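The desk cube, cleaned and kept in order

A scrambled cube is a common thing to find on an office desk, and a poorly maintained one. It is handled between telephone calls, after lunch and during long file transfers, and it picks up skin oil, crumbs and paper dust at a steady rate. The stickers dull first. The turning layers follow, and after a few months the puzzle feels stiff enough that most owners blame the spring tension.

In most cases the tension is fine. The fault is dirt, and it can be dealt with at the desk using a packet of wet wipes, a dry cloth and a small pot for anything that needs to be kept off the floor.

Start with the surface. A pale wood top shows marks readily, which helps, as any residue from the cube can be seen and removed before it is picked up again. Keep the work towards the middle of the table. Cable holes are a hazard to small parts, and a dropped screw cap will find one sooner or later.

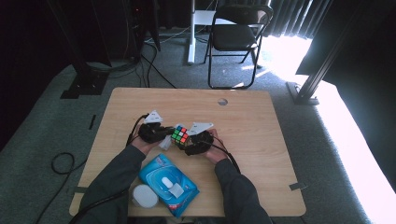
The cube held over the table, with the wet wipes kept close to hand.

Wipe one face at a time, following the grooves between the squares. Use a wipe that has been wrung out well. Surplus liquid runs into the gaps and lifts the edges of older stickers, and once an edge has lifted it will collect grit for the rest of its life. Solid coloured plastic is more forgiving, although the joints still need care.

When all six faces are done, turn each layer by an eighth and clean the exposed inner edge. Grey paste in this gap is normal. It is a mixture of worn plastic and old lubricant, and it accounts for most of the drag.

We compared three storage and cleaning kits for this feature. The Gidum is a plain pot with a cloth, and is adequate. The Todberg adds a narrow brush, useful on the inner edges. The Leite has the best cloth of the three but a lid that needs two hands. Each was used on the same cube over 20 cleanings, with 258 quarter turns between one cleaning and the next. The Todberg left the least residue in the joints; on the outer faces there was little to choose between them.
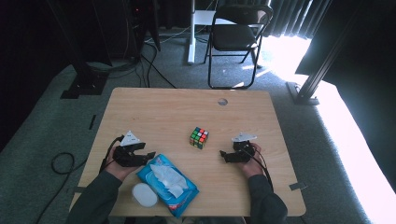 Mixed colours on a scrambled cube, with a wipe showing at the open lid of the packet.

Wipes themselves need some attention. A packet with its lid up dries from the top down, and the first sheet becomes useless for anything except crumbs. Press the lid shut until it clicks. Alcohol-heavy wipes should be kept away from printed stickers altogether — they soften the adhesive and can take the ink with it.

Allow the cube to dry for 20 minutes before adding lubricant. One drop of a light silicone oil per layer is sufficient. The Breltance oil we used in May was still performing after 438 turns and had begun to thin by 869, at which point the layers were cleaned again and a fresh drop applied.

Wipe down the table last, working from the back edge to the front.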